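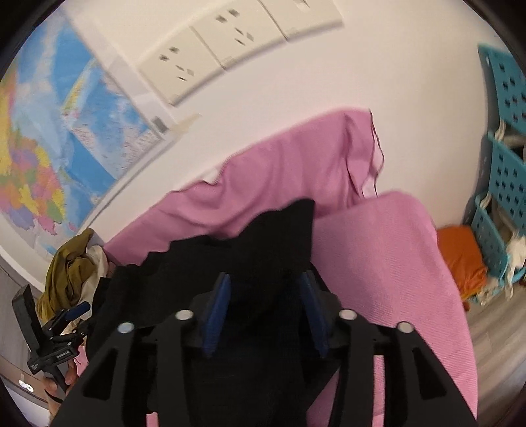
I bought the Jolex training shorts in June, when my old pair became too thin at the back for the gym. I play tennis two evenings in the week and run a little on Sundays, so I need shorts that stay in place and have a pocket which can hold a ball. I took them in black, and I must say that a black garment in a bunch, lying across a pink cloth, does not tell you much about the cut. You have to put them on. The waist is wide and soft, with a flat cord inside, and it does not roll down when I bend for a low ball. The legs end just above my knee. I am 1.80 m tall, and for a shorter man they are maybe too long.

The pockets are the best part. Each one holds 2 balls if you push a little, and the opening is cut at an angle, so the hand finds it quickly. There is also a small pocket with a zipper on the right side. My locker key goes in it, but my phone does not.

The fabric is light and dries fast. I wash the shorts cold and hang them up in the evening, and in the morning I can wear them again. After 18 washes the color was still good, but the print of the name on the left leg began to lift at one corner. The seam on the inner side was rough in the first week. Dalal Saliba from my club has the women's model and she had the same problem with the seam. Hers became soft sooner than mine.

About the size: I normally wear medium, and in Jolex I also wear medium. My doubles partner Tamer tried mine and found them tight on the thigh, so if you have strong legs, take one size more. I also own the Ratalano shorts. They have a better zipper, but the cord in them comes out in every wash and I have lost my patience with it.

I would buy the Jolex again, in dark blue this time. I give 4 stars from 5, and the missing star is for the print.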